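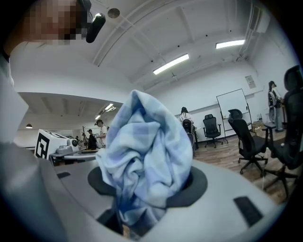

Cloth gets swallowed into the gripper and the jaw faults out – anyone else?

Asked January 24, 2025 in Grippers and End Effectors

Hi all! First post after months of reading, and I love this place. We're doing cloth handling with hand-held grippers: you carry the gripper around, grab things with it, and the recordings get used later to teach an arm the same moves. Towels went great. Socks went great. Then we moved on to bigger cotton pieces, plaid ones mostly, and now I have a problem I can't get to the bottom of.

When I pick up a piece by the middle, so that it bunches up into a big ball, part of the fabric works its way down past the rubber collar and into the opening. The rest stands up in front of the camera like a mushroom. A few seconds later the status light goes red and I get "jaw position error 20". After that it won't open on the trigger. I have to power it off, work the cloth out by hand and start over.

What I've tried so far:

Cleaned the collar with a damp rag. No change.
Swapped the battery. No change.
Grabbed more slowly. Helps a little, maybe? I went 100 grabs on small towels without a single fault, then three faults in a row on the big cloth.
Lowered the grip force in the settings from 94 to 80. Then it drops things.

The gripper is the Imholm hand unit with the Brakside jaw kit, and firmware is whatever was on it in January when we got it. Is this a worn part, a setting, or am I just grabbing wrong? I really want to get folding working, it's such a fun task when it goes well!

Edit: forgot to say that the error also came up once with no cloth in it at all, right after I had pulled a piece out. I turned it off and on and it was fine.

3 answers

Answer 1 (accepted)

Oh, I know this one! We fought with it for most of a winter on the same jaw kit, and it's very fixable.

Error 20 means the motor was told to go to a position and didn't get there in time. The firmware doesn't know about cloth. All it sees is that the jaw is supposed to be at X and is stuck short of X, so it cuts the motor to protect the gears. With a towel corner there's so little material that the fingers close nearly all the way. With a big bunched piece you get layers and layers of fabric between the fingers and the housing, and once a fold slips behind the fingers it wedges there. Every time you squeeze the trigger again you pull it in deeper. So please stop squeezing when it goes red! I know it's tempting.

First, getting it out safely. Switch off at the body and also unplug the battery. Ours had enough left after switching off to twitch the jaw, and a coworker got a good pinch on the thumb. Then turn the spindle backward with the hex key from the kit until the fingers loosen, and pull the cloth straight out the front. Don't twist it and don't go in with a screwdriver. A torn thread around the spindle will give you exactly the error you saw with nothing in the jaw, so my bet is that you have one in there right now. Take the collar off (it peels, start from the bottom) and look with a flashlight. Tweezers are your friend.

Second, the setting. In the jaw menu there's a value called stall time, and on our unit it came set to 100 milliseconds. That's fine for hard objects and much too short for fabric, which keeps squishing for a while after first contact. We run 800 for all cloth work and the false trips went away completely. Don't go past that. The motor on ours got hot enough to smell when somebody tried it. Put the force back to 94, too, it wasn't the cause.

Third, how you grab. Pick up by an edge or a corner when the task allows it. If it has to be the middle, come in from straight above, close on a small pinch and lift before you let the rest gather. You want the cloth hanging away from the opening. If it's piled up in front of the lens you've got a second problem anyway, as those recordings won't be much use for learning where the fingers were. We throw ours out.

Try the thread first and write back, I'd love to hear what you find!

Answer 2

We just put tape over the gap. Works ok. Gets gummy after a while.

Answer 3

Agree with most of the first answer, but check the collar itself before you change any numbers. The early Brakside collars were a softer rubber and they spread open with use. If you can slide a coin between the collar and the body, it's done. Sabbagh makes a stiffer one with a lip that turns inward. Fits the Imholm with a little trimming – use a sharp knife and go slowly, you only want to take off the molding seam. We've had ours on since the fall and cloth hardly ever gets past it.

One more thing on safety. If another person is helping you lay the cloth out, agree on who touches it when the light is red. We had one person pulling on the fabric while the other was reconnecting the battery. The jaw does its homing move as soon as it gets power and it does not care whose fingers are there.

Comments

Asker: THREAD! There was a thread! Blue, as long as my hand, wound tight behind the left finger. I got it out with tweezers, set stall time to 800 and force back to 94, and I've been grabbing the big cloth all afternoon with zero faults. Thank you thank you. The coin does slide in on one side, so a Sabbagh collar is going on the order list as well.

Reply: Yay! Check for threads again after every session with cotton. Fleece is worse, just so you know.

Reply: Does the stall time setting survive a firmware update? Mine went back to 100 after the last one.

Reply: Same for me. I keep it on a sticky note on the charger. There's a longer write-up about saved settings in the Skendumham section.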